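Sallell Neighborhood Assembly
Minutes of the January meeting, 7:00 p.m., reading room of the old Eveo building

The chair opened the meeting and thanked everyone for coming out in such miserable weather, with a special word for those who had walked over from Plostska Street now that the evening bus has stopped. The minutes of the last meeting were read and approved with one small correction to the spelling of a street.

1. Bread and fuel prices

Much of the evening went to this, as expected. Members spoke very openly about what the increases have meant at home, and the chair let everyone finish. It was agreed that our letter to the provincial governor should ask for two things: a published price list for bread, and the return of the fuel allowance for bus operators. The petition now stands at 1,247 signatures — well past the 1,000 we had hoped for, and warm thanks are due to everybody who knocked on doors.
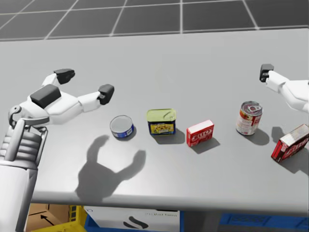
Several members felt the letter should also mention the school meals, and after a good deal of friendly back and forth a sentence was added to the second paragraph. The letter was then read aloud once more and approved, with two members abstaining.

2. The march to the governor's office

The permit has been applied for and we are still waiting to hear. The route would run from Plostska Street to the square, passing the Sales market, where the stallholders have kindly offered tea. The police have asked for 200 people at most on the steps at any one time, and the meeting thought that fair. Marshals will wear yellow armbands. Anyone with a steady voice and comfortable shoes is very welcome to put their name down with the secretary.

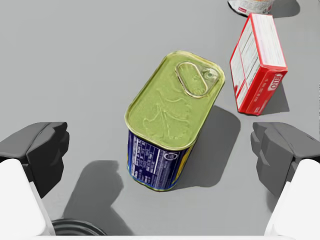 Question from the floor: What happens if the permit is refused?

Reply from the chair: We would hold an indoor meeting here that same afternoon, send the petition in by hand, and appeal the refusal in writing.

3. Other business

The heating in this room was raised again. The secretary will write to the building office. Leaflets for the march are ready and can be picked up by the door.

The meeting closed at 9:10 p.m. The next one will be held in February, same room, same hour.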